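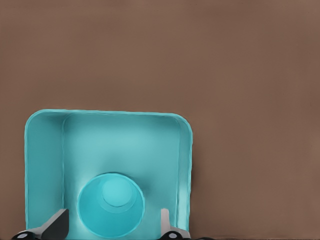 Skadard Match Sliotar, size 5 (box of 16)

Regulars will know I have been promising a proper match ball for ages, so it's lovely to finally have this one up on the site! It's the Skadard, full size, white leather with a raised black rim, and it's the ball we have been using ourselves at Brivamlow since April. I play corner back (badly, and less often than I'd like) and I look after the ordering for the shop, so what follows is part product page and part me rambling on about hurling. Skip to the sizes and prices at the bottom if you're in a hurry.

Why I picked it

We used to sell the Citen club ball and I've nothing bad to say about it as a training ball. It's cheap, it lasts, and if half of them end up in the river you won't cry. But for matches I always found it a bit dead off the stick once the second half got going, and our goalkeeper Ming-te Ho complained about his puckouts every single week. He reckoned they were dropping short of the midfield and he was probably right, although I did point out that the wind might have had something to do with it.

So I ordered in samples from three makers and we tried them over a month of evening sessions and two challenge games. The Skadard came out on top with nearly everybody. It comes off the bas with a nice clean sound, it travels, and the rims are high enough to get hold of when it's lashing rain without being so high that the ball skids off in odd directions along the ground. I'm fussy about the rims. A low rim looks smart in the box but try catching one over your head with wet hands and two lads hanging out of you.

What it's like to play with

Hard at first, I'll be straight with you. Straight out of the box it stings a bit, and if you're used to something softer you'll notice it in your catching hand. Give it a session or two against the wall and it settles down. After that it stays pretty much the same for a long time — we have one in the bag that has had a whole season's worth of abuse from the senior panel and it's still round, still white-ish, and the stitching hasn't gone anywhere.

The leather is coated, so it doesn't soak up water the way the older balls did. It does pick up green marks from the grass and they don't really come out. A wipe with a damp cloth gets the mud off and that's as much cleaning as I'd bother with. Please don't put them on a radiator! I know people do it. The leather goes stiff and the core dries out and then I get an email asking for a refund.

Nuanchan Petchrat takes our under-16 girls and she had a bag of them for a fortnight before I'd even opened the rest of the delivery. Her verdict was that the striking was longer straight away but that a couple of the younger ones were shy of it in the air. She now keeps the softer balls for the drills at the start and brings these out for the game at the end, and I think that's a good way of doing it if you have a mixed group.

Who it's for

Adult and under-16 hurling teams, mainly. It's the full size 5, so for camogie you want the size 4, and I have that on a separate page (same maker, same cover, smaller ball). For under-12s and below I would go for one of the soft-core balls and save yourself some money and some sore fingers.

It's also fine for the wall if you're practising on your own, but I'd buy the Citen for that. A rough concrete wall will chew the cover off anything, and it seems a shame to do it to a good match ball. If you do want just one or two of these for taking frees on your own, we sell them singly as well.

If your county board has its own list of approved balls, have a look at that before you order for championship. The lists change and I can't keep up with all of them, sorry.

Sticks, while I'm at it

People ask me all the time what hurley to use with a livelier ball. I use a Bittencourt ash, 34 inch, and I've not changed a thing. You may find you're overhitting your handpasses for the first week. I was! Two of mine went clean over the sideline and one hit a selector. You get used to it quickly enough.

Sizes and what you get

Size: 5 (adult and under-16)
Colour: white with black rims
Cover: coated leather, hand stitched
Box: 16 balls, each in its own paper wrap
Also sold: singly, or by the half box if you ring me

Prices

One box is €150. Single balls are €10 each. If you're ordering for a whole club or a county squad, get in touch before you pay, as I can usually do something on four boxes or more.

Delivery

I have 900 balls in the unit at the moment and another 1,000 on the way from the maker, so there shouldn't be a wait, even with the championship on. Orders go out the next working day. Collection from Brivamlow is free and you can usually catch me there after training, just send a message first so I have your box down off the shelf.

Returns

You have 30 days to send them back if they're unused and still in the wrap. If a ball splits or loses its shape in normal play, send me a photo and I'll replace it. Balls that have been eaten by the dog or run over by the lawnmower are your own lookout, though I do enjoy the photos.

Page last updated May 29, 2019. The size 4 and the soft-core balls are listed under Camogie and Juvenile in the menu.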